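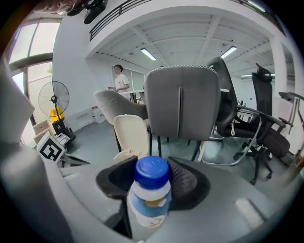 Volkan Karaca wrote to us after his first day that he'd spent ten years programming arms with a pendant and got further in one afternoon just picking stuff up by hand. We hear that alot. It's pretty much why the company exists.

About Bellulby

We teach robots by doing the job ourselves. Gripper in your hand, pick the thing up, put it where it goes, do it again. The recordings become the lesson. No code from your side.

Started small, one room, two borrowed desks. Now a proper office with a mezzanine and too many kinds of chair. Still small. Everybody here does demos, including whoever is doing the invoices that week.

What we do

Hand-held demos. Bottles, cartons, pouches, jars, caps, whatever you ship. One person, one gripper, a camera on it. Most of our work is this.

Remote control. For jobs where the arm has to be the one doing it: tight cells, heavy parts, anything behind a guard. Operator sits at a station and drives. Slower to record but the motion is the robot's own, so there's less to fix later.

Training your people. A session is 60 minutes, then you're recording. We would rather have your packers than our engineers on this, they know how the product behaves and we don't.

How a project goes

You send us the items. Real ones, not samples from marketing. We set up a table, agree what counts as done, and record up to 1000 demos for a first task. Bad ones get tossed the same day. Then we train, run it on the arm, see where it fumbles, record more of exactly that. Repeat till you're happy or you tell us to stop.

Things we've learned the slow way: change the table height. Change the light. Move the item between takes, even if it feels silly. Let different people record, left handers too. Don't rush the letting go, most drops come from there.

Who we work with

Drultel, bottle sorting and returns. Yazıcı, kitting trays, 162 part numbers and counting. Hindberg, remote operated unloading, started in August and still going.

Visiting

Come by, try the gripper, bring your most annoying product. Write first so theres someone free to show you. Parking is round the back, use the side door, the front one sticks.

Jobs

Always looking for demo operators. Patient hands, no robotics background needed. Part time is fine. Send a few lines about yourself, no cover letter please.

Page last updated 25/08/2023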